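Temham Night Incidents – read me first

Hi! I put this together over one very long winter, and I keep getting the same emails about it, so I finally wrote things down. It's a table of public police log entries for the town of Temham, covering the overnight hours only (10 p.m. to 6 a.m.). I started it after the rough December we had on Breathnach Street, when everybody was arguing about whether the break-ins were getting worse and all we had to go on was whatever people remembered from the neighborhood page.

What's in it

There are 2,144 rows, one per log entry, in a plain CSV called incidents.csv. A second file, streets.csv, lists the 259 street names I matched entries to. The log spells streets however the desk officer felt like spelling them that night – I've seen Stulline Road written in ways I can't even pronounce – so please use the street_id column and leave the raw text alone.

Columns

entry_id: my own number, no connection to any police case number
hour: the hour the call was logged, 24-hour clock
street_id: links to streets.csv, blank if I couldn't place it
kind: theft, damage, disturbance, assault, traffic, other
raw_text: the log line as published, with names taken out
checked: yes if a second person read it

Things to watch out for

A logged call means somebody phoned. It doesn't mean a crime happened, and it sure doesn't mean anyone was charged. Please, please don't make a "most dangerous street" list out of this (someone did, and I heard about it for weeks).

169 rows have no street at all. I left them in, so if you're mapping, filter them out first or they'll pile up in the corner of your map like mine did.

"Disturbance" is a mess. It covers loud music, street fights and at least one escaped goat. Carol Catterall and I labeled a batch separately and disagreed most on this one, so treat it as a loose bucket.

How to load it

Any spreadsheet program will open it. If you'd like something quicker, I wrote a little script called Ivis that joins the 2 files and counts by hour:

python ivis.py incidents.csv streets.csv

It prints to the screen and saves nothing, so add > counts.txt if you want to keep the result.

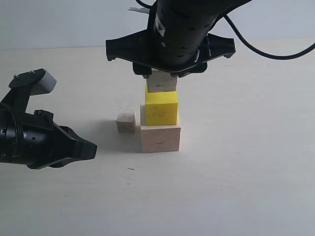 Fixing mistakes

Found a wrong street or a bad label? Open an issue with the entry_id and what you think it should say. If you spot a name I missed in raw_text, email me instead of posting it publicly – I'll pull the row the same day.

Credit

Use it for whatever you like, including news stories. "Temham Night Incidents, Soledad Fitzsimmons" is plenty, and I'd love a link if you publish something!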